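The 32-Day Reset, or How I Paid to Be Told to Go Outside

Jun 7, 2026

My sister-in-law sent me the link with three exclamation points, so I knew going in that I was not the target audience. The app is called Sosora. It promises to "restore your attention" in 32 days, and it does this, as far as I can tell, by sending you notifications.

I'll say up front that I'm a crank about this stuff. I don't believe in dopamine fasting. I don't believe a gray screen made anyone kinder. I used one for two weeks last September and all it did was make me bad at reading maps. But I also spend more time than I'd like staring at a rectangle before I've had coffee, and the first month was cheap, so fine. I signed up.

Day one you take a quiz. Thirteen questions, most of them written so that any living person would score badly. "Do you ever reach for your phone without a clear purpose?" Yes. I also open the refrigerator without a clear purpose. My result was "Scattered," with a small drawing of leaves. I asked my friend Remzi Türkmen to take it too. He owns a flip phone and repairs clocks for a living, and he can sit with one for an entire afternoon without looking up. He also got Scattered.

That should have been the end of it, but I'd paid.

The first week is mostly putting things away. You're told to pick a charging spot outside the bedroom and buy an alarm clock. This is decent advice. It's also advice my dentist's waiting room magazines were giving out for free years ago, and I have trouble seeing what the subscription adds. Sosora would like you to buy the alarm clock from its partner store, naturally. I used the one on the stove, which you can hear from upstairs if you leave the door open.

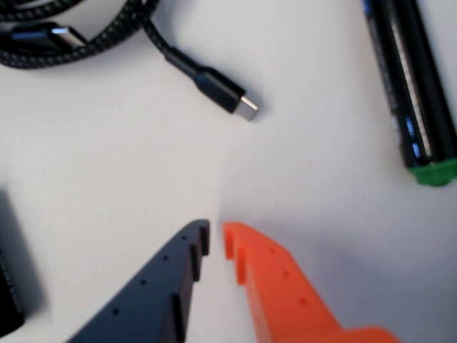

Week two is where the science shows up, and I use the word loosely. Every lesson has a line like "studies show that focus is a muscle." Which studies? I tapped everything on that page looking for a footnote. I wrote to support and got a friendly reply from someone named Ayane Fujimoto, who told me the program was "informed by a broad body of research" and attached a PDF. The PDF was two pages long. One of them was the cover.

To be fair to her, she did answer, and quickly. I wrote back asking for one paper, any paper, and she said she'd pass it along to the content team. I'm still waiting on the content team.

What bothers me is the arithmetic. The app claims 3000 people have "completed the journey." Okay, out of how many who started? If you only hear from people who stuck with something for a month, you're going to hear that it works. The ones who quit on day four aren't filling out the survey. I used to teach an evening class in bookkeeping and I could have told you every student who finished loved it. You should have seen the room in week three.

So did anything change? A little, maybe. I read more in the evenings. I finished a long novel I'd been pretending to read since winter, and I didn't much like it. I slept about the same. My wife says I was less irritable, then she thought about it and said it might have been the weather. We'd also stopped getting calls about the roof, and I'd put a lot of my mood down to the roof.

That's my whole problem with programs like this. You start one when you're fed up, and people who are fed up tend to get a bit less fed up on their own if you leave them alone for a month. Whatever you happened to be doing at the time gets the credit. Could be an app, could be celery juice.

I canceled on day 32. There was a screen asking if I was sure, then another one, then an offer for half price. For something meant to cure me of tapping, it took a lot of taps.

The phone still charges downstairs. I'm keeping that part. If anyone has tried the other one, Wollov, I'd be curious to hear whether it has footnotes.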